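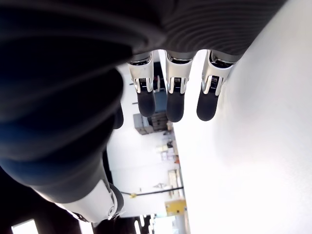
Mekell Introduces Vamix, a Bright White Worktop for Small Kitchens and Craft Rooms

Jun 20, 2019 – Mekell is delighted to announce Vamix, its first worktop made for people who cook, sew, wrap and sort in the same small room. It comes in one color, bright white, and goes on sale in August through Mushi stores and at the Mekell workshop counter.

Vamix began as a request from customers who liked our shelves and wanted a surface to go with them. We lent early tops to 76 households and asked them to use them hard, and they did! Dough, glue, school projects, a whole season of jam – the notes that came back filled two binders and changed the product a good deal. The front edge is now rounded, the finish is less shiny than our first try, and the back lip is low enough to sit under most windowsills.

The top is sold in 7 lengths, and the standard one costs $296. A longer version with a fold-down end is $466. Both fit the Meltel base cabinets that many of our customers already own, and the brackets are in the box. Fitting takes two people and about an afternoon.

We're very happy with how this one came out, and we can't wait to see it in people's homes. Sample squares are free at the workshop counter while they last, and orders placed before the end of August include delivery.

Press contact: Mekell Press Office. Samples and product sheets on request.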